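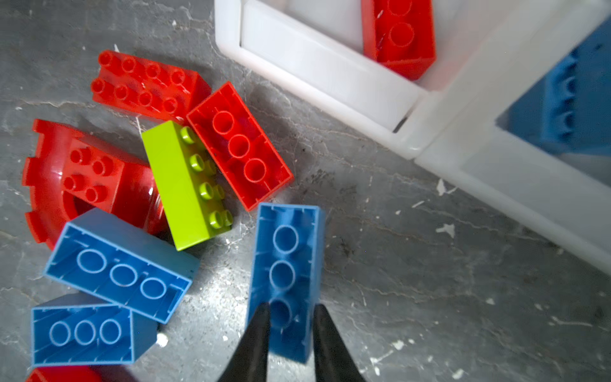 Figure 1. Large toy building blocks on a gray concrete floor.

Shared Play Corners in Small Towns: Who Uses Them and When
Student project report, second year, Community Studies
Author: Young-sook Cha
Project supervisor: Ashley Bickerstaff

1. Background

In the town of Draswood there are two indoor play corners which parents can use without paying. One is in the Hurkus library and the other is in the Rimstead hall, near the bus station. The town pays the heating for both places. In July the town council asked if both corners are still needed, and our course was invited to study the question.

I chose this topic for a personal reason also. When I came to Draswood with my small daughter, the library corner was the first place where I talked with other parents.

2. Method

I gave out 200 paper forms, half in each place. The form had 14 short questions about the distance from home, the time of the visit, the age of the children, and what the family would do if the corner was closed. I received 75 forms back. This is less than I hoped, and I think the form was too long for a parent who is holding a coat and a child at the same moment.

I also sat in each place in the mornings and took notes. I did not write any names of children. 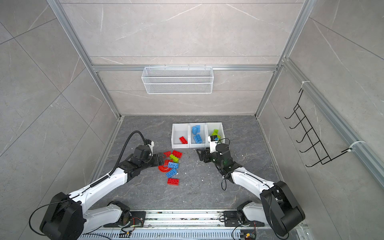 Page 4

3. Results

Most families who answered live near enough to walk. The Hurkus library is visited mainly before lunch, by parents with children under three. The Rimstead hall is more busy after four o'clock, when the older children finish school and wait there for the bus.

This difference was not known to me before the study. It means that the two corners do not serve the same people, although on the map they look very close to each other.

Many parents wrote about the floor. In the hall it is hard and cold in winter, and they bring their own blankets. Grandparents asked for normal chairs with a back – the low benches are difficult for them. Very few answers spoke about the toys.

To the question about closing, the most common answer was "we would stay at home." Some parents named the Wanigasekara café, but they said it is too expensive for every week.

4. Discussion

My results have weak points. The forms were only in English, and at least one family asked me to read the questions aloud. I also did not reach the parents who never come, and their opinion would be important for the council.

If the council must save money, I would suggest to shorten the hours before closing a place. The library could open its corner only in the morning and the hall only in the afternoon. Ms. Bickerstaff advised me to check this idea with the bus timetable, and the late bus does fit with a closing time of 6 p.m.

5. Next steps

A shorter form with five questions is prepared, and it will be translated into two more languages. The filled forms are kept in the course office and can be read there on request.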